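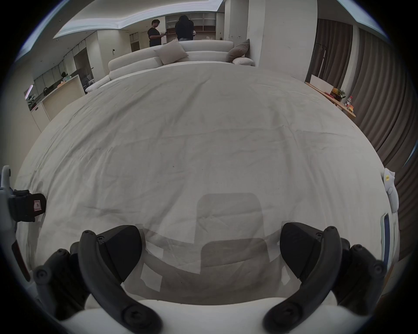 Ekell Hand-Held Gripper, Pair

Sold by Gravell. Ships as a left and a right, with charger, two wrist straps and a printed guide that we have kept short enough to be read.

The Ekell is a robot hand with the robot left off. You hold one in each hand, do a chore with them, and come away with a recording that a learning system can train on: what the fingers did, where they were, and what the wide-angle camera on each gripper saw while it was going on. When you get around to buying the arms, the same fingers bolt onto them, and the policy finds itself looking at the world from a familiar spot.

Most of our customers use it for laundry. We built it for general household work and had a lovely list of tasks ready, but people will buy a precision instrument and then go fold shirts with it, and after a while we stopped arguing and made the finger pads better at cloth.

What it's like to use

Each gripper weighs 706 grams. That sounds like very little, and for the first several shirts it is. Guoqing Shao, who tests every revision by working a full morning with it, moved the battery back toward the wrist in the current model after a winter of complaining about his forearms. Your forearms will have their own opinion. Plan on breaks.

You squeeze, the fingers close. Let go and they open again. There is no motor in the way, so the force you feel is more or less the force the fabric feels, and a new operator is usually producing usable episodes before lunch. Usable is a low bar. Good episodes come later, when the operator has stopped trying to fold the way a person folds and started folding the way something with two fingers per hand has to.

That shift is the whole job, really. People with excellent laundry habits are often the slowest to get there. They want to smooth things with a palm, and the Ekell has no palm. They want to tuck a collar under with a thumb. Dayana Cuervo runs operator training for us and starts every new group with one rule: if you had to put the gripper down to fix it, the episode goes in the bin. 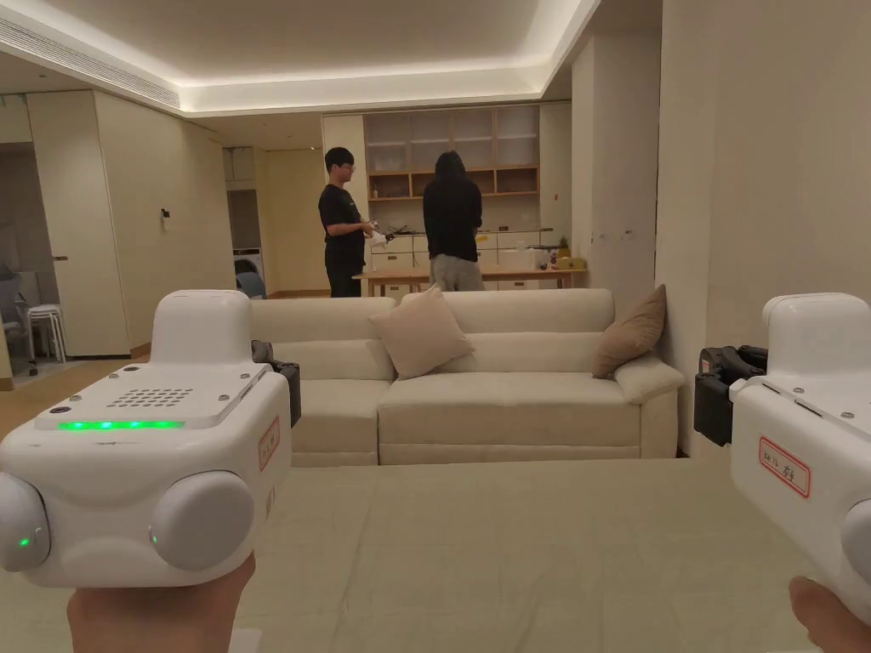

A pair of Ekell grippers in hand, sofa side of the room.

What gets recorded

Finger opening, gripper position and rotation, and video, all on one clock. The head camera is optional and sold separately (see Bevby, further down the page). Both grippers write to their own storage and sync to the station when docked, so a dropped wireless link costs you the live preview and nothing else. We learned to do it this way by doing it the other way first.

Storage lasts 9 hours of recording per gripper. The battery doesn't, and we would rather you heard that from us than from the forums. A spare battery is in the accessories list and you should buy it.

Tracking works off the room. It likes things with edges: shelves, cabinets, a lamp, the leg of a table. It doesn't care for a bare white wall, and it has a long-standing grudge against mirrors. Curtains are fine if they hang still. If your plan is to record in an empty white studio so the data looks clean, please send us a photo of the room before you order, and Yufang Lü will write back with a tactful list of furniture.

Beds, tables and other flat things

We get asked what surface to work on. A bed is good. It is large, it is at a sensible height if you kneel or sit, and it forgives you when the fingertips come down too hard. It also wrinkles, and the wrinkles move about between episodes, and this is exactly the sort of mess you want your system to have seen. Don't iron the sheet. Don't pull it straight before each take, either; we had one customer who did this faithfully for a month and ended up with a policy that was thrown by creases.

Change the sheet color now and then. Record some on pale, some on tan. Use garments that match the sheet a bit too closely. Use the ugly towel.
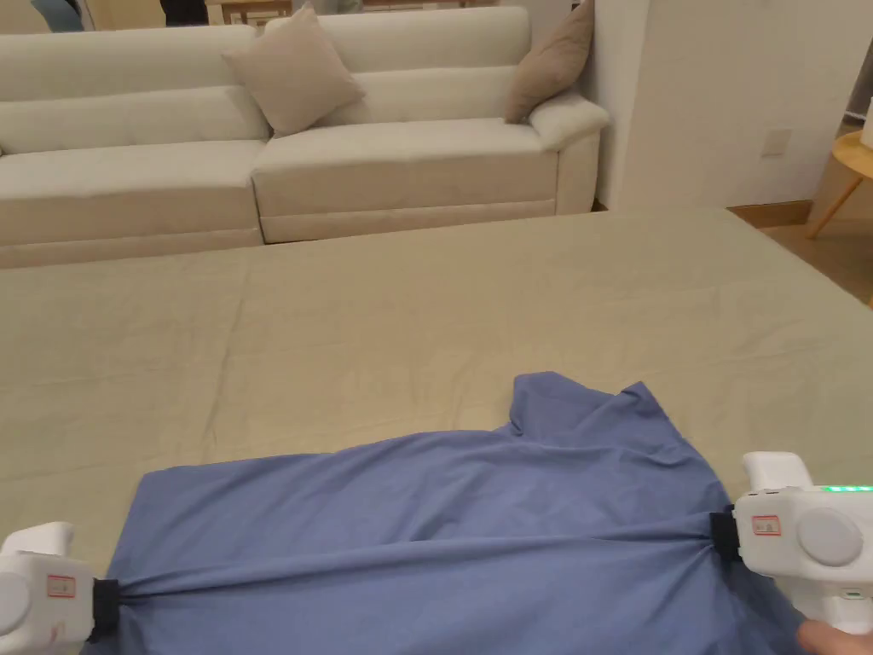
Can two people record in the same room at the same time?
Each pair has its own ID and its own clock, so several operators can work side by side without their recordings getting mixed up. Leave enough space that they aren't bumping elbows, and have them start their episodes separately.

How do I tell the grippers apart once there are several pairs lying around?
Put a label on the side and write on it with a pen. We offered an app for this once. Everyone wrote on the label.

Will it pick up a coin?
With patience. The pads are made for cloth, boxes, bottles and handles. For coins, needles and single sheets of paper, get the narrow tips, and get a quiet room as well.

Do I need a robot?
Only at the end. Plenty of groups record for a season before they have anything to run the policy on. We'd suggest at least borrowing an arm early, if only to find out which of your favorite moves it can't reach. Shoulder height is the usual surprise.

About episodes, and throwing them away

A day of recording makes a lot of data and some of it is terrible. The station software, Gu, plays back both grippers next to each other and lets you trim, tag or delete with the keyboard. It flags lost tracking on its own. It doesn't flag an operator who got bored and flung the shirt, though Eftychia Kalogeropoulos has been asking for that feature since March and keeps sending us clips in support of it.

We recommend tagging as you go. The person who did the fold knows that the sleeve slipped and that the recovery was clean. By evening that person knows only that there were shirts.

Keep the recoveries. A first-time buyer tends to delete every episode with a fumble in it and train on a flawless set, and then the robot misses a corner by a finger's width and stands there like a guest who has forgotten your name.
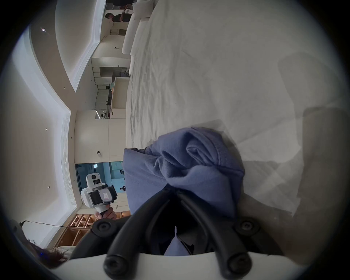

The other half of the problem is the starting state. A shirt laid out flat is a fine beginning for day one, but real laundry arrives in a lump, and finding a usable edge in a lump is most of the work. So drop it. Drop it from a different height, with a sleeve inside out, half under itself. Lingyun Qin keeps a basket for this and tips it over between takes, and her sets are the ones we use when we want to show off.

Rotate the operators too. Everyone has a favorite corner and goes for it first, every time, and will swear they don't.

In the box

Ekell gripper, left
Ekell gripper, right
Charging dock with sync cable
Wrist straps, 2
Blank side labels, one sheet
Hex key for the finger bolts (the small one; you will lose it, and any hardware store has another)
Printed guide

Sold separately

Bevby head camera. Adds a view from the operator's forehead, matched to the same clock. Light enough to forget about, so check before you go out for coffee.
Spare battery.
Narrow tips, pair.
Soft pads, pair. The standard pads wear smooth with heavy use on towels. Replace both sides together or the grip pulls to one side.
Arm mount plate. Tell us which arm when you order.

Care

Wipe the pads with a damp cloth. Lint gets into the finger joints and should be brushed out weekly with something soft, a clean paintbrush for instance. Keep the lens covered when docked. Don't hang the gripper by its fingers, however much it seems to invite it.

Warranty is 2 years on the body and joints. Pads are consumables. Drops onto a mattress are covered and drops onto tile are looked at one by one, with sympathy.

Orders and lead times

Pairs ship from stock. Mount plates are cut to order and take longer. If you're outfitting a room with several stations, write to us first and include the floor plan, the ceiling height and what you intend to fold.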